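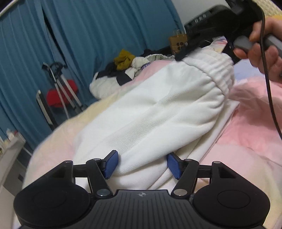
4. Guest speakers and the ceremony program

Read this before you touch the Speakers tab. Plellgate locks the program once it goes to the printer, and unlocking means a ticket to Morari support.

4.1 Adding the speaker

1. Open Ceremonies, pick yours (Graduate, Undergrad, Hooding).
2. Click Speakers > New.
3. Type the name exactly as it should print. Accents and special letters OK. Test with Hafþór Steinarsdóttir, our sample record. If the þ shows up as a box, your browser font is wrong, see 2.3.
4. Title and department go in their own fields. Not in the name field.
5. Paste the bio. Limit is 311 characters with spaces. Anything over gets chopped at print, no warning on screen.
6. Save. Wait for the green bar.

Note: degrees after the name (PhD, EdD) are added by the template. Type them yourself and they print twice.

4.2 Running order

1. Go to Order of Events.
2. Drag the speaker under Welcome and above Conferral.
3. Set the speech length in minutes. The default is 2, that's for student readers, change it.
4. Hit Recalculate. Start times for everything below will move.
5. Check the end time against your hall booking. Plellgate does not do this for you.

CAUTION: Do not drag Conferral itself. The reader cards are tied to it and they will renumber. If you already did, click Undo before you leave the page, it dosen't work after.

4.3 Name cards for graduates

1. Import the list from the registrar (CSV only).
2. Map the columns. Preferred Name goes first, then Legal Name.
3. Fix the red rows. Mostly missing college codes.
4. Print one test sheet. Hoarau card stock, tray two, face down.
5. Print the rest in batches of 41 or fewer. Bigger batches time out.

Note: late adds in May go at the back of the stack, by hand. Don't re-import, you'll lose the phonetic spellings.

4.4 Sending to print

1. Preview the whole program. Every page.
2. Get the dean's office to click Approve. Email approval does not count, has to be in the system.
3. Click Send to Ornavness. Cutoff is 2 p.m. for the same-day queue.
4. Save the confirmation number somwhere you can find it on ceremony day.

No confirmation after an hour? Check Outbox, then resend once. Only once, duplicates get billed.

Next: 5. Seating and tickets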